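Troteo (state library)

Troteo is a state management library for web applications written in TypeScript. It keeps the data of an application in a single read-only store and allows changes only through named messages, which are handled by pure functions. The library was written by Bindu Palaniappan and is maintained by the Haltora project, which also publishes the Bidby form toolkit. It has no dependency on a particular view framework, although adapters exist for several.

Background

Palaniappan began the library as an internal module of Poojary, a stock control application with a large number of linked tables. Earlier versions of Poojary kept state in separate service classes, each with its own event stream. Updates that touched more than one class could arrive in a different order from one run to the next, and faults of this kind were hard to reproduce. The module replaced the separate streams with one queue. It was split into its own package in October and moved to the Haltora repository shortly afterwards.

Design

A Troteo store consists of slices. Each slice has a name, an initial value and a table of handlers. When a message is sent, the store passes it to every slice in the order of registration, collects the results and publishes one new state value. Subscribers are called once per message, after all slices have run.

Handlers may not start network requests or timers. Such work is placed in tasks, which receive a message, perform the outside work and send a further message when it ends. A task can be marked as exclusive, in which case a second call cancels the first.

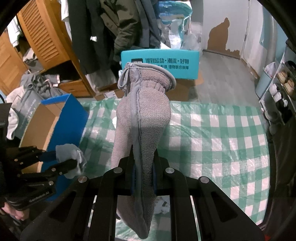
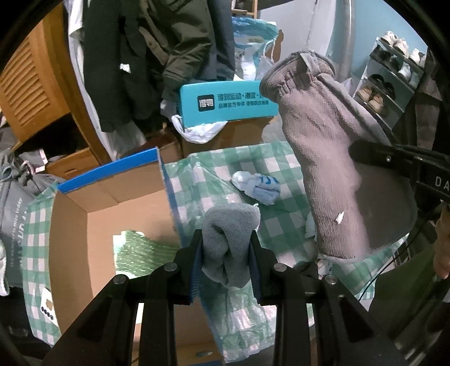 Collections are stored in keyed form. Each record is held once, under its identifier, and lists elsewhere in the state contain identifiers only. The key is chosen by a function supplied with the slice, and records with the same key are merged field by field. Fields that are missing from the incoming record keep their earlier value. In a product slice, a record for the boot-shaped slipper at the right of the second picture might have the type "slipper", the material "fleece" and the colour "grey-mauve"; an update that carries only a new colour leaves the type and the material unchanged. A field sent with the value null is cleared. Nested records are not merged and are replaced whole.

Selectors

Derived values are read through selectors. A selector lists its inputs and a function that combines them, and it runs again only when one of the inputs has changed by reference. Results are cached per selector. The cache holds 1000 entries by default, and the oldest entry is dropped when the limit is reached. Selectors that take arguments use the arguments as part of the cache key, so passing a newly built object on each call defeats the cache.

Message log

In development builds the store keeps a log of messages, with the state before and after each one. The log is limited to 4000 messages. It can be exported as a text file and replayed against a fresh store, provided that the slices are registered in the same order. Tasks are switched off during replay. The log is removed from production builds unless the keepLog option is set.

Limitations

The cost of sending a message grows with the number of slices, as every slice is called even when it has no handler for the message. A routing table that would avoid this was proposed but has not been merged. The library does not save state between sessions, and applications that need this must write their own task for it. Server rendering is supported only where a new store is created for each request.

Release status

The current stable release dates from December 2024. Its test suite contains 957 tests. The release renamed the send option "quiet" to "silent"; the old name is still accepted and produces a warning in development builds.

See also

Bidby
Unidirectional data flow
Memoisation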